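Search this site Type and hit enter
5 min read

Buying a two-armed robot when you only budgeted for the robot

So we finally have a number. It took from January to July, three spreadsheets (one of them deleted by me, on a Monday, before coffee) and more calls with sales people than I ever want to make again, but we have a number and the folks upstairs at Manbridge have signed it!

Quick recap if you're new. I run a small workshop team, and we want a two-armed mobile machine that can roll up to a counter and tidy whatever has been left on it. My first budget had one line on it that said "robot." You can probably guess how that went.

The thing that saved us was spending on simulation first. We took a Huaranga license for $129 a month and put a model of the machine into a house, with a long hallway and a stone counter, and just let it have a go at things. I kept thinking of this as the fun part and the purchasing as the serious part, and then the fun part rewrote half of my shopping list.
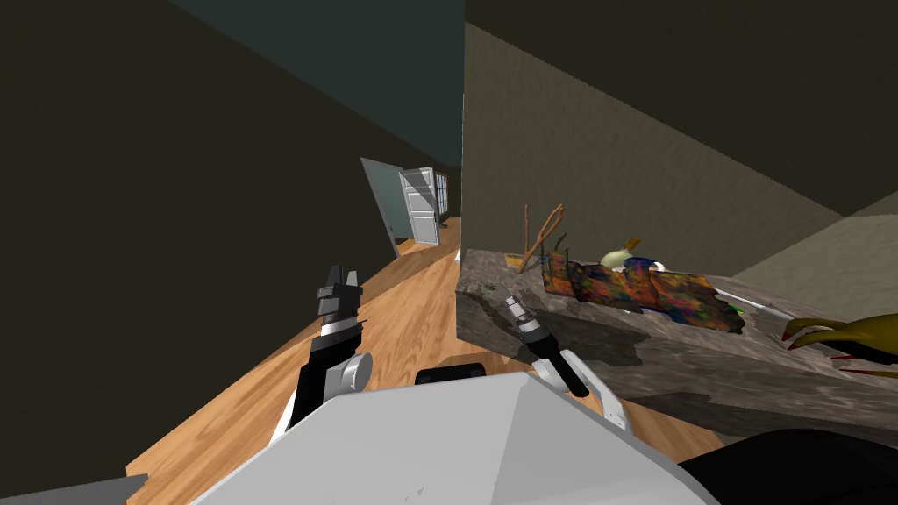

Both arms out at the granite counter in the simulated house, with the hallway running off behind.

Take reach. I'd been comparing arms by how much they could lift, because that's the big bold number on every quote, and I'd barely looked at how far they stretch from the base. A counter is deep! Things get pushed to the back of it. When you've got a wide body parked in front and a cloth with bits and pieces on it, you start caring a lot about those last few inches, and the longer arm from Juta was $1,092 more per side. I'd have crossed that off in January without a second thought. It's in the final budget, both sides.

Grippers were the other one. I had two down, one for each arm, and no spares (I know, I know). Fingers wear out, and somebody will drive one into a countertop, probably me. We now have a line for replacement finger sets, and I also padded the shipping on it, as the lead time I was quoted was 8 weeks. Ask about lead times on the small parts, not only the big crate. I only found out by accident, at the end of a call about something else. 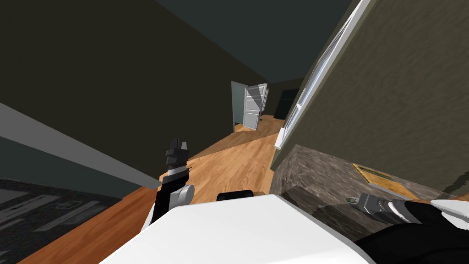 Then there's the stuff around the robot, and this is where I was furthest off. Doorways, for a start. I went around our building with a tape measure one afternoon and found two that would be a squeeze, and one has a raised threshold I'd been stepping over for years without noticing. A ramp isn't expensive but it has to be somewhere on the sheet. Same with a proper charging spot, and an electrician to put it in. I set aside roughly $3,000 for all of that together and I expect to use most of it.

We did look at leasing. Miltska sent over a decent offer with service included, and if you only need a machine for one season I'd go that way. For us the monthly payments caught up with the purchase price too fast, and they wouldn't let us change the grippers ourselves, so that was that.

Still to sort out: insurance (two quotes in, miles apart, no idea why) and who gets trained first. I'm also keeping the Huaranga license going until the crate arrives, so we can try out a few more counter layouts while we wait. If you've bought anything like this and had a cost come out of nowhere, leave me a comment, I've still got a bit of room on the last line of the sheet.

Contact | Copyright, all rights reserved | Back to top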